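Print this article | E-mail to a friend

Search: enter keyword or part no. Go

Shop floor: what a two-finger gripper can and can't do

Plustedus builds handling cells for small packaging and assembly shops. Its lead applications engineer spoke to us in July, at the company's Mundurby site, about which chores can be handed over today.

"Picking is mostly solved if the part is rigid and lies alone," the engineer said. "Sorting a mixed bin is slower. Folding a towel is slower still, and I would not sell it to anyone."

The standard acceptance test is 500 picks without an operator touching the cell. A customer, Manríquez, allows 2 misses in that run. Asked about home use, the engineer was brief. "A kitchen changes every day. A belt does not."

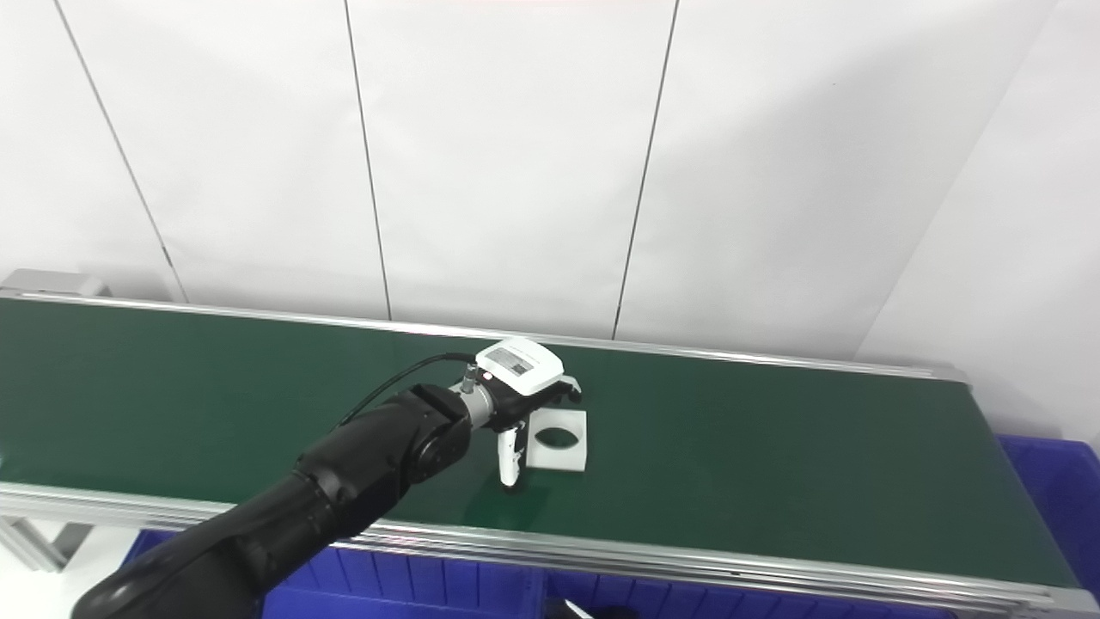
Thin parts remain the awkward case, because they offer the fingers very little height to close on. A flat square with a large round opening in the middle, like the white one lying beside the fingers on the green surface, gives the programmer a choice of grip: across the outer edges, or with one finger in the hole. "We try the outside first," the engineer said. "The hole costs us a tighter position tolerance."

Changeover to a new part takes 25 minutes on the current software. The target is five. "A person does it in none," the engineer said.

Comments

toltel_user: Does the 25 minutes include fingertip changes?

beltside: We went to suction for flat stock. Fine until the parts got dusty.

R. in maintenance: 500 picks is one short shift for us. Would like to see a longer run.

Print | E-mail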